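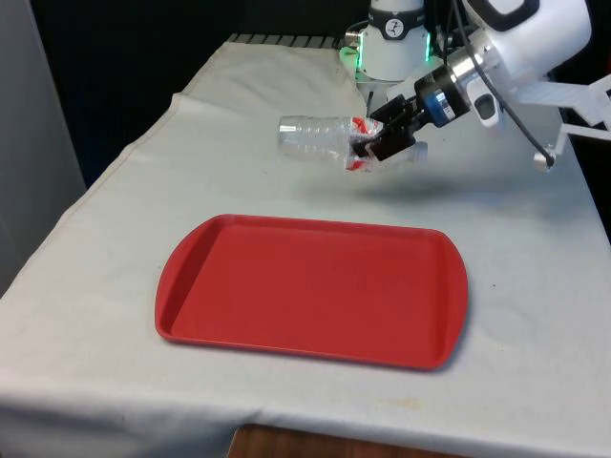
According to Amna Durrani, the question that comes up more than any other at her evening talks is whether a magnesium tablet at bedtime will stop leg cramps, and until this summer she had to tell people that she wasn't sure.

Magnesium tablets did no better than dummy pills for nighttime leg cramps in older adults, Flumach study finds

FLUMACH, September 18, 2022 – Older adults who took a daily magnesium supplement had as many nighttime leg cramps as those who took a look-alike tablet with no magnesium in it, according to results released by the Ater Center for Healthy Aging. The study, known as Otine, followed 1583 men and women over 12 weeks and was carried out with the help of family doctors in Flumach and the towns of the Yeo valley.

Anyone who has been woken by a cramp in the calf knows how miserable it can be, and many people have tried just about everything to keep it from coming back. Some swear by a bar of soap under the sheets, others by pickle juice, and a great many reach for magnesium, which can be bought without a prescription in most drugstores and supermarkets. The mineral does play a part in how muscles and nerves work, so the idea is a sensible one. What has been missing, the Ater team felt, was a good-sized study made up of the kind of people who walk into an ordinary doctor's office with this complaint, many of them already taking a pill or two for something else.

People who joined Otine were divided by chance into two groups. One was given magnesium tablets to take with the evening meal, and the other was given tablets that looked and tasted the same. Neither the participants nor the doctors and nurses looking after them knew who was getting which until the last diary had been handed in. Those diaries were the heart of the project. Each morning, participants wrote down whether they had been woken by a cramp, which leg it was in, how long it had lasted and how well they had slept afterward. They were also asked to note any stomach trouble and any new medicine they had started.

When the diaries were added up, cramps had become less frequent in both groups, and to much the same degree. "That was the part that made us all sit up," said Fiorella Ferraro, lead author of the study. "If you had only looked at the people taking magnesium, you would have said the tablets were working beautifully. Then you turn the page and see the same thing in the people taking nothing at all."

Dr. Ferraro believes there are a couple of likely reasons. Leg cramps tend to come and go by themselves, and people are more apt to sign up for a study when they are going through a bad patch, so some improvement would be expected whatever they took. Keeping a diary may also have led participants to pay more attention to their evening habits. The study was not set up to tell these explanations apart, and she would like to see that done.

Loose stools were reported more often in the magnesium group. They were usually mild and cleared up once the tablets were stopped, though a few people chose to leave the study on account of them.

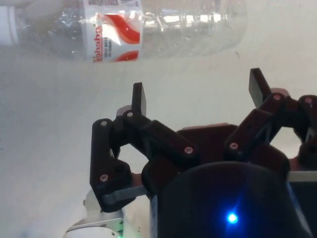 Clear plastic water bottle with a white label and red lettering.

The findings apply to older adults with no known shortage of magnesium. People with severe kidney disease were not included, and neither were pregnant women, who often suffer from cramps as well and who should talk with their own doctor or midwife before taking any supplement. The results also say nothing about magnesium taken for other reasons, and anyone who has been told by a doctor to take it should go on doing so.

"I don't want people to come away from this feeling foolish for having tried it," said Cledwyn Gape, a family doctor who enrolled patients from his practice in the Yeo valley. "I recommended it myself for years, and I'd have been delighted to be proved right. What I tell my patients now is to save their money, try some gentle calf stretches before bed, and come and see me if the cramps are frequent, or if there is swelling or weakness in the leg. Sometimes a medicine they are taking for something else turns out to be part of the story, and that is well worth a conversation."

Stretching was left out of the study, and Dr. Gape is the first to say that the evidence behind it is thinner than he would like. A follow-up project comparing an evening stretching routine with ordinary care is being planned at Ater, and Glória Valente, who will coordinate it, hopes to begin inviting participants once funding has been settled. People who took part in Otine will be among the first to hear, she added, as so many of them have already called to ask.

Early results were shared with participants in July at an open afternoon in Flumach, where the team stayed on well past closing time answering questions. A plain-language summary is available free of charge from the center, along with a blank copy of the cramp diary for anyone who would like to bring one to their next appointment.

The Ater Center for Healthy Aging thanks all the participants and their families, as well as the medical practices that made room for the study on already crowded days.

Media contact: Settimio Leone, Communications Office, Ater Center for Healthy Aging, Flumach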